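Day numbers, and a calendar I kept

29th September

My aunt left me a box of old wall calendars when she moved out of her house in Dodholm. There were 34 of them. I was going to recycle the lot, and then I started wondering which ones I could hang up again.

The rule is simple enough. A common year starts on one weekday and ends on that same weekday, so the next year begins one day later in the week. After a leap year it shifts by two. A calendar fits again when the January start matches and both years are the same type, leap or common. For common years the wait is six or eleven years, and now and then twelve if a century year gets in the way. Leap years normally take 28.

Moon phases and Easter won't match, of course. Neither will any holiday tied to them. I cross those out in pencil.

What the day number is for

Today is day 272 of the year. I know that because I write it in the corner of each square, a habit I got from Canan Güler when we both worked in the stock room at Pringle. Everything there was dated by day number — no months at all. You learned the first-of-the-month numbers and added from there. In a common year, September 1 is 244, so you add 28 and you have today. In a leap year it goes up by one for everything after February.

It's handy for working out gaps. If something is due on day 314, that's 42 days from now, and I don't have to remember which months have 30 days.

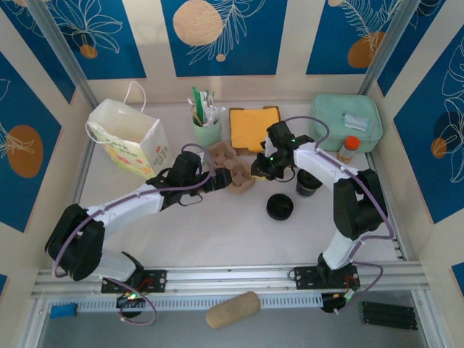
Birthdays on the same weekday

Volkan Kocabaş asked me why his birthday seems to skip Saturday. He was born on one and wants a party on one. His birthday is in January, so the extra shift comes in the year after a leap year, when February 29 has fallen between two of his birthdays. Sometimes that jump goes straight from Friday to Sunday. People born in March or later get the jump in the leap year itself.

I made him a list on the back of an envelope. He lost it, so I made another and put it in the mail.

I've sorted the box into two piles, leap and common, with the next usable year written on a sticky note on each calendar. The one from the Florkwood feed store has the biggest squares and I'd like to use that first, but it won't come around for a while. Melahat Yalçınkaya wants any with birds on them. She can have those once I've copied out the family dates my aunt wrote in.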